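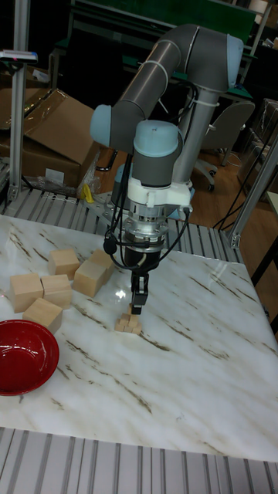 Kalkidan Tamiru asked after last week's lecture why the arm gets all the attention when it's the one line in the budget that never moves. Good question, and I'm going to steal it for these notes.

She's right, you know. The arm is the easy bit. You ring a supplier, they send a quote, you swallow hard and write it down. Everything bolted to the arm, or under it, or beside it, is where student budgets go to pieces – and I've marked enough of them to have a favourite kind of disaster (the budget with no gripper in it. Every year!).

So for the planning exercise I want you to cost a small block-handling cell like ours. One arm, a two-finger gripper, a stone-patterned tabletop, a rail platform to mount it on, and wooden blocks in a couple of sizes.

Week 4 notes: what goes on the list

1. The arm and its mounting
Get the mounting plate and base priced on the same quote as the arm. Asfaw and Flalico both list them separately, and last year Gadisa Hailu's group found that out in May, with the money already spent.

2. The gripper and whatever joins it to the arm
Check the opening width against your biggest block and your smallest one. A gripper that's lovely on little cubes may not open wide enough for the big ones, so decide early which size the job is really about. Adapters and brackets count too. If you plan to print a bracket yourselves, put in the filament and an evening of somebody's labour.

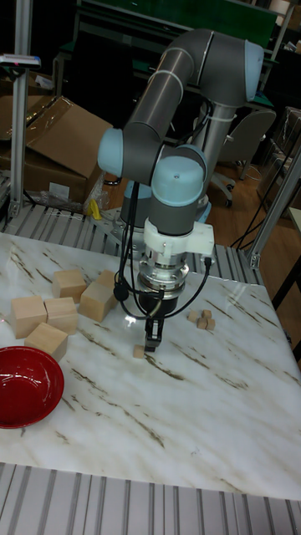 3. The table and frame
Aluminium extrusion is sold by length and then again by all the little brackets, and the brackets add up faster than you'd think. Nidlow cuts to size for a fee. Cutting your own is cheaper on paper, but you'll need a saw, so have a look at who already owns one.

4. Cables, ties and connectors
I allow $107 for this and have never had change. Leave enough slack for the wrist to turn, and buy spares.

5. Blocks and bowls
The fun part! Bitwood does plain unpainted cubes, $18 a bag. Please don't spend your whole meeting on this one. (Khang Trịnh, I'm looking at you.)

Everything apart from the arm and gripper has to fit inside $612, delivery included. Bring a one-page spreadsheet to the tutorial, with a column for who gave you each price and another for how long it takes to arrive. Ebise Gashaw has last year's template if you'd like a colour-coded one, or make your own.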